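집성목 상판 오일 먹이기, 급하게 메모

11월만 되면 꼭 손봄. 난방 틀면 나무가 바짝 마름. 미루다가 작년에 한 장 갈라먹음.

준비물
미네랄 오일, 안 입는 면티, 사포 두 종류(180방, 320방), 마스크. 식용유는 절대 ㄴㄴ. 몇 주 지나면 끈적하고 쩐내 남. 올리브유도 마찬가지.

순서
먼저 행주 꽉 짜서 닦고 하룻밤 세워서 말리기. 눕혀 말리면 한쪽만 휨. 180방으로 결 따라 살살. 결 반대로 밀면 기스 다 보임, 오일 바르면 더 잘보임. 그 다음 320방. 가루는 청소기로 빨고 마른 천으로 한 번 더.

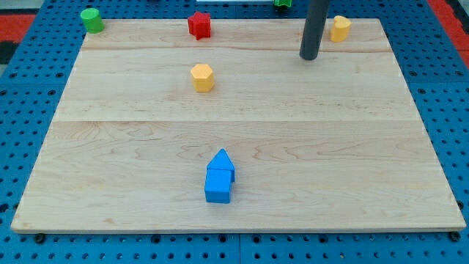
오일은 한 번에 들이붓지 말고 얇게. 천에 묻혀서 문지르고 20분 두기. 남은 건 싹 닦아내야 됨. 안 닦으면 먼지 다 붙음. 다음날 같은 식으로 한 번 더, 총 2회. 옆면이랑 마구리도 잊지말것. 마구리가 제일 많이 먹음. 뒷면도 꼭. 앞만 바르면 휘어요.

이음매 벌어졌을 때
머리카락 굵기면 그냥 오일만 먹이고 지켜보기. 손톱이 들어가면 목공 본드 밀어넣고 클램프로 하루. 삐져나온 본드는 젖은 천으로 바로 닦기. 굳으면 사포질 지옥임. 본드 자국 남은 데는 오일도 안 먹음.

물 얼룩
320방으로 그 자리만 갈고 오일. 그래도 남으면 주변까지 넓게 갈아야 티가 안 남. 컵 자국은 굵은 소금에 오일 몇 방울 섞어 문지르는 것도 됨. 시커먼 건 쇠 녹물일 때가 많은데 소금으론 안 빠짐.

오일 묻은 천
미네랄 오일은 괜찮은데 아마씨유나 텅오일 쓴 천은 뭉쳐서 버리면 저절로 불 날 수 있음. 물에 푹 적셔서 밖에 펴서 말린 다음 버릴 것. 이건 진짜 꼭 지키세요.

사포는 동네 철물점에서 낱장으로, 한 장에 750원. 오일은 작은 병 하나면 겨울 남. 왁스 마감은 다음에 따로 올릴께요.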